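Home Docs Packages Datasets About
Search this site... Go
2 min read

# inasstead: my home network speed log

I've been writing down how fast our internet is (or isn't!) since February, and a few people asked for the numbers, so I've put them all up as one CSV.
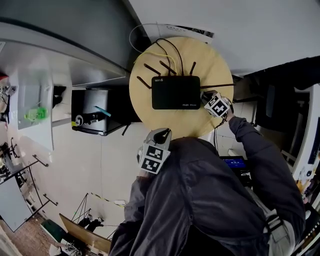

It started as an argument with my provider, Dimon, who kept telling me everything looked fine on their end. So I wrote a little script that runs a speed test and saves the result, and then I sort of forgot to turn it off.

## What you get

- `log.csv`: 3265 rows, one per test
- `notes.txt`: my own scribbles about outages, storms, and the week I moved my desk
- `plot.py`: makes one ugly chart, sorry

Columns are `time`, `down`, `up`, `ping` and `room`. Speeds are in megabits per second, ping is in milliseconds. Times are local, and yes, I know, Ekene Bashir has already told me off for that one.

## Things to watch out for

There are 54 rows with a blank `down` value. Those are tests that timed out, and I left them in on purpose, so please don't read them as zero! The best download I ever got was 565, at four in the morning, when I wasn't awake to enjoy it.

The `room` names are whatever I typed that day. "Back" and "back room" are the same place. Genalyn Lumbao sent a fix for most of these but I haven't merged it yet.

## Using it

Do what you like with it, a mention is nice. If you find a mistake, open an issue and tell me which row.

Last updated March 27, 2021 by Zodwa Dlamini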